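FOR IMMEDIATE RELEASE
10/12/25

SKENTHORPE BASKETBALL SETS HOME SCHEDULE, SIGNS TWO GUARDS, MOVES OPENING NIGHT UP A DAY

Skenthorpe Basketball has finalized its home schedule for the winter season and added two guards to the roster. Season tickets on sale now. Single-game tickets go up at the end of the month, box office and online both.

Opening night is a home game against Menden. Tip-off 7:00 p.m., doors at 5:45. Please note this is one day earlier than the date printed on the pocket schedules handed out over the summer. Menden asked for the change because of a travel conflict and the league signed off last week. If you already hold a ticket for the original date it is still good, no need to exchange it.

The two new guards both played for Skitstead last season. One is a point guard on a one-year deal with a club option. The other is a shooting guard, two years, no option. Contract amounts not disclosed, per club policy. Both have passed their physicals and will be in uniform for the preseason game at Oravec. Player bios and headshots will be sent seperately once the numbers are assigned.

The coaching staff wanted ball handling above all. Skenthorpe turned it over far too much in the second half of last season, especially on the road, and lost five games by three points or fewer. The point guard coming in had 162 assists for Skitstead and started every game but one. He is expected to compete for the starting job right away. The shooting guard comes off the bench to begin with – that may change depending on how the ankle of last year's starter looks by the time camp closes.
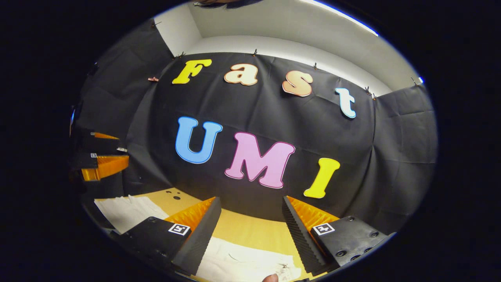

Training camp runs two more weeks. Morning sessions are closed. Afternoon sessions on Tuesdays are open to season ticket holders, enter by the north doors and have your card ready. No flash photography during drills.

Roster stands at 15 with camp invitees. It has to be at 12 before the opener, so expect cuts after the Oravec trip. The club will put out one notice when the roster is final and will not comment on individual players before then.

Season schedule at a glance: 27 games, 14 of them at home. Longest homestand is in December, four straight, including the return visit from Oravec and the holiday afternoon game. Longest road trip comes right after that. Second meeting with Menden is on their floor, and the third is back here in the final week of the regular season.

Tickets: the arena seats 2,278 for basketball this year, up slightly with the new end bleachers. Nearly 282 of those are in the family section, where kids under 10 get in free with a paying adult. Last year's season ticket holders keep there seats until the renewal deadline, after that open seats go to the waiting list in order. Renewal forms went out by mail and email. If you did not get one, call the box office, do not wait.

Parking: west lot is season pass only on game nights. East lot is open to everybody, cash or card. The shuttle from downtown Skenthorpe is back – first bus 90 minutes before tip, last bus 40 minutes after the final buzzer.

Broadcast: all home games on radio. Video stream for road games still being worked out, details when we have them. The Oravec preseason game will not be streamed.

Media: credential requests for opening night are due by noon the Friday before the game. Outlets credentialed last season still need to reapply. One photographer per outlet on the baseline, two by request. Both new guards will be available for 20 minutes after Tuesday's open session. Coaches available the same day, following players.

Contact: Skenthorpe Basketball, Media Office. Weekdays 9 to 5, and two hours before tip on game days.

###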